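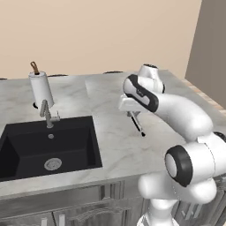
The recount in Skanusholm is over, and the result did not change. The library bond failed by 451 votes, which is the same number we had on election night minus a handful of corrections that canceled each other out.

I voted for the bond. I still think the coverage of the people who voted against it was lazy. The Jandel Courier ran two editorials in June calling them anti-book, and the second one quoted a single yard sign as proof. I went to both public meetings. Most of the questions were about the debt schedule and why the Loureiro branch would close for two years with no temporary site. Those are fair questions — they never got a straight answer from the county. 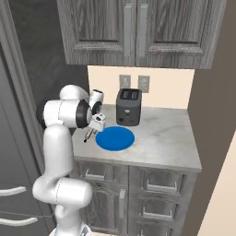 A plate on the kitchen counter.

Turnout is the part I keep going back to. In my precinct 786 ballots came in, out of more than 3,000 registered voters. When the county moved the vote out of November, it said the special election would let people focus on one issue. Most of them stayed home.

There will be another try next spring, probably with a smaller number attached. If the county wants my neighbors to vote yes, it should print the yearly cost per household on the mailer, in large type, and say where the Loureiro books are going.

Comments are open. Keep it to the bond, please.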